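Open day at Grustero: safety walk-round checklist, bin-picking cell
Checked before doors opened in April, with comments added as we went 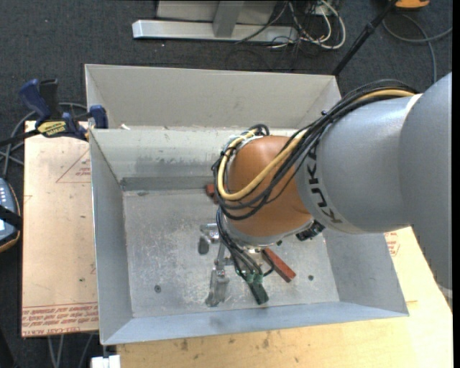

KUKA arm with its tool down in the metal bin, red bar to the right of the gripper.

Area: bin-picking demo, Plerton hall
Checked by: demo team, Grustero workshop
First check: 7 am. Repeat check at 4 pm before the second group.

1. Floor and walkways

Visitor route clear of cables: YES
Comment: The route runs along the front of the hall and people get a lovely view from there. Keep it that way. The carpet behind the table is staff only during a run.

Cables behind the table tidied: PARTLY
Comment: Loose white and black loops on the carpet by the metal stand. Please coil and tape before the first group.

Barrier in place, gate shut: YES

2. Bins and table

Bins clamped: YES
Comment: Blue and black IRWIN bar clamp at the left corner where the two bins meet. Pulled hard on it at 7, no movement. Pull it again at 4.

Bin floor sound: YES
Comment: Scuffed and stained, all of it old wear. No sharp edges found by hand with the arm powered down. It has had well over 1000 picks in it, so it has earned its scratches!

Acrylic sheet stowed: NO
Comment: Still lying flat to the left of the bin in its protective paper. Move it to the store, it will only get leaned on.

3. Arm and gripper

Cable bundle secure over forearm and wrist: YES
Comment: Jogged the wrist slowly both ways and watched the yellow hose the whole time. No snagging. Check the small black tie near the end of the forearm again at 4.

Air fittings at the gripper: YES
Comment: Listened for leaks, none heard. Spare tubing is in the Vermeulen box under the desk.

Speed limit set for visitors: YES
Comment: Slow mode for the talk, then the normal demo speed with everyone behind the barrier. Do show both. The change of pace got a real gasp at the Zirska visit and I'd love to see it again.

4. Controller and stops

Handheld controller within reach of operator: YES
Comment: Stays with the operator for the whole run and is never passed round, however nicely the children ask.

Emergency stops tested: YES
Comment: Both pressed, both stopped the arm, both reset. Let one visitor per group press the one on the barrier post. It's a brilliant way to start the questions.

5. Parts for picking

Parts free of burrs: YES
Comment: The red ones are easiest to follow from the back row, so begin with those and leave the shiny metal pieces for later. A missed pick is fine. Let the arm try again and talk people through it.

6. People

Limit of 100 in the hall: door staff told
First aid box: by the side door, sealed

Outstanding before doors: cables behind the table, acrylic sheet. Tick here when done: [ ] [ ]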